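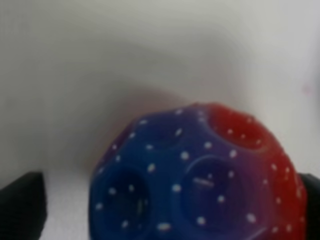
Wrist view, cratered ball between the fingers

Teaching pick and place by remote control - how many demos?
Print | E-mail

I'm steering my arm by hand controller and I love it! It still misses after 56 demos. Do I need more, or better ones?

Rutik
Better ones! Go slow near the object and stop before you close.

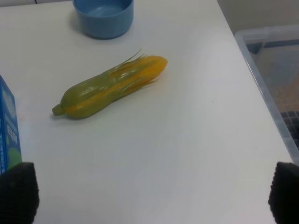

Variety got me further than volume. I moved everything between runs and started from 5 arm poses. Something long like the toy corn is great practice when it lies diagonally - you have to turn the wrist before you go down. Toss the runs where you hesitated.

Zesport
more demos. i did 757 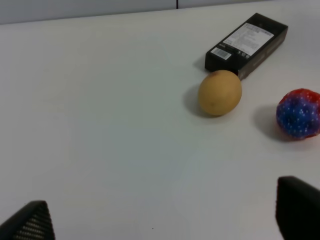 Box, ball and tan egg-shaped item, fingers open

Related
Leader arm or gamepad?
Trimming bad demos

Contact | Copyright Kavanagh | Back to top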